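Air sealing should be tested before the drywall goes up, and the building code should say so. Most places that require a blower door test let the builder run it at the end, when the paint is dry and the leaks are buried.

I have worked on 20 houses in Felbridge with this problem. A house fails by a small margin, and the crew goes around with caulk until the number drops. The gap at the top plate is still there. So is the one behind the tub.

An early test costs money. On the Burer houses last October it added 138 dollars a unit, plus half a day on the schedule. In return the crew found 4 open chases that insulation would have hidden for good. 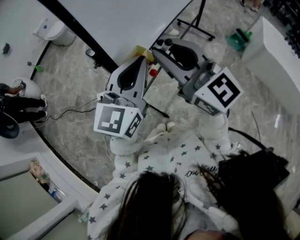

One builder's reply was that an early test proves very little, as the electricians and plumbers will be back to drill more holes. You would be paying to test a wall that isn't finished, he wrote, and the owner would see none of it.

He has a point about the holes. My answer is to keep the final test and add the first one - two readings, both on file with the permit. If the second is worse, everyone knows when the damage was done.

The Fiore draft leaves all this to the builder's choice. I would make it a rule for any house with a vented attic, and let small additions off. Comments on the draft close on 4th July, and mine is already in.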